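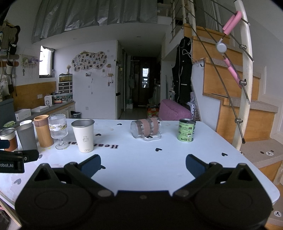
Teeränder, Kalk und alter Geruch: Becher und Kannen wieder sauber bekommen

17. Mai 2020
Lesezeit: 5 Minuten

In unserem Haushalt wird sehr viel Tee getrunken. Ich selbst trinke ihn schwarz und stark, so wie ich es von zu Hause kenne, und deshalb habe ich mit braunen Rändern eine lange Erfahrung. Als ich nach Deutschland gekommen bin, hatte ich noch ein zweites Problem, das ich vorher nicht kannte: das harte Wasser. Nach wenigen Wochen lag im Wasserkocher eine weiße Schicht, und auf dem Tee schwamm eine dünne Haut, die an der Tasse kleben blieb.

Ich schreibe auf, was ich seitdem ausprobiert habe. Manches weiß ich von Gladys Okoth, die mit mir im selben Haus wohnt, manches habe ich selbst falsch gemacht und danach richtig.

Teeränder in Keramik und Porzellan

Die braune Farbe kommt von den Gerbstoffen. Mit Spülmittel allein geht sie schlecht weg, und wer lange mit der rauen Seite vom Schwamm reibt, macht mit der Zeit die Glasur matt. Auf einer matten Glasur setzt sich der Tee dann noch schneller fest.

Ich nehme einen Teelöffel Natron und so wenig Wasser, dass ein Brei entsteht. Diesen Brei verteile ich mit einem feuchten Tuch im Becher, lasse ihn zehn Minuten stehen und reibe dann mit den Fingern und dem Tuch im Kreis. Gut ausspülen, fertig. Bei alten Rändern mache ich es zweimal.

Für die Stelle am Henkel, wo man mit dem Tuch nicht hinkommt, eignet sich eine alte Zahnbürste. Sie sollte weich sein und nur für diesen Zweck im Schrank liegen. Meine hat einen roten Faden um den Griff, damit niemand sie verwechselt.

Vorsicht bei Tassen mit Goldrand oder mit einem Bild, das auf der Glasur liegt. Dort bleibe ich mit dem Brei weg und reinige nur innen.

Edelstahlbecher und Thermoskannen

Die Kanne ist schwieriger, denn die Öffnung ist meistens eng. Ich fülle zwei Teelöffel Natron hinein, gieße heißes Wasser nach und lasse alles über Nacht stehen. Der Deckel bleibt dabei offen! Das ist wichtig, weil sich Gas bilden kann. Am Morgen kommt die Flaschenbürste, und danach spüle ich dreimal mit klarem Wasser.

Wenn der Rand sehr alt ist, nehme ich einen Tab für die Reinigung von Zahnprothesen. Ich habe zuerst gelacht, als Jianhua Luo mir das erzählt hat, aber er macht es seit Jahren so. Für meine Kanne mit 600 Milliliter reicht ein Tab. Auch hier gilt: offen stehen lassen und sehr gründlich ausspülen.

Was man bei Edelstahl vermeiden soll, ist Chlorreiniger. Er greift das Metall an, und es entstehen kleine Punkte, die man nicht mehr wegbekommt. Die meisten Isolierkannen gehören auch nicht in die Spülmaschine, außer der Hersteller erlaubt es ausdrücklich.

Dichtungen nicht vergessen

Wenn die Kanne sauber aussieht und trotzdem riecht, liegt es fast immer am Deckel. Den Ring aus Silikon kann man oft herausnehmen, am besten mit dem Stiel eines Holzlöffels und nicht mit dem Messer. Ich habe mit dem Messer einmal einen Ring zerschnitten und danach lange nach Ersatz gesucht. Bei Herby, dem kleinen Haushaltsladen hinter der Post, gibt es die gängigen Größen einzeln. Man nimmt den alten Ring mit und vergleicht ihn an der Theke.

Den Ring lege ich eine halbe Stunde in warmes Wasser mit einem Schuss hellem Essig. Länger lieber nicht. Danach muss er ganz trocken sein, bevor er wieder in den Deckel kommt, sonst fängt er an zu schimmeln.

Kalk im Wasserkocher

Zitronensäure ist billig und riecht wenig. Früher habe ich sie in den Kocher gegeben und alles kochen lassen, und dann blieb ein weißer Belag zurück, der noch härter war als der Kalk. Der Grund ist, dass sich in der Hitze Calciumcitrat bildet, ein Salz, das sich schlecht löst. Also nur mit kaltem Wasser ansetzen, zwei Esslöffel auf einen Liter, und eine Stunde Geduld haben. Danach ausgießen, nachspülen und einmal klares Wasser aufkochen, das man wegschüttet.

Bei uns ist das alle zwei Wochen nötig. Wer einen Kocher mit Temperaturwahl hat und für grünen Tee nur bis 70 Grad geht, wird merken, dass sich der Kalk etwas langsamer absetzt.

Noch ein Hinweis, der mir wirklich am Herzen liegt: Essig oder Zitronensäure niemals mit Chlorreiniger zusammenbringen. Dabei entsteht giftiges Gas. Auch nicht nacheinander, ohne zu spülen.

Holz und Bambus

Becher und Dosen aus echtem Holz oder Bambus mögen kein langes Bad. Ich wasche sie schnell mit der Hand, trockne sie sofort ab und stelle sie dann schräg auf ein Tuch, so dass von unten Luft kommt. Ein- bis zweimal im Jahr bekommen sie ein wenig Leinöl. Das getränkte Tuch hänge ich danach ausgebreitet draußen auf, denn zusammengeknüllt kann es sich selbst entzünden.

Bei Bechern aus gepresstem Bambuspulver, die sich wie Kunststoff anfühlen, bin ich vorsichtig. Sie enthalten Harz, und für heiße Getränke benutze ich sie nicht mehr. Für Stifte oder Kochlöffel sind sie noch gut genug.

Richtig aufbewahren

Ein Becher, der feucht und mit der Öffnung nach unten im Schrank steht, riecht nach einigen Tagen muffig. Deshalb warte ich, bis alles trocken ist, und stelle die Becher mit der Öffnung nach oben. Wer Angst vor Staub hat, legt ein dünnes Geschirrtuch darüber. Thermoskannen lagert man immer ohne Deckel, der Deckel liegt daneben.

Wenn eine Kanne lange nicht gebraucht wird, gebe ich ein paar trockene Reiskörner hinein. Im August, wenn wir verreisen, mache ich das bei allen. Vor dem ersten Gebrauch den Reis natürlich ausschütten und die Kanne heiß ausspülen.

Und die Kaffeekanne bleibt bei mir Kaffeekanne. Den Geschmack von Kaffee bekommt man aus dem Deckel nie ganz heraus, und Tee nimmt ihn leider sofort an.

Das könnte Sie auch interessieren
Angebrannte Töpfe: Einweichen statt kratzen
Wie oft soll man Spülschwämme wechseln?
Holzbretter ölen, Schritt für Schritt
Der Abfluss riecht: Was zuerst prüfen?
Geschirrtücher ohne grauen Schleier waschen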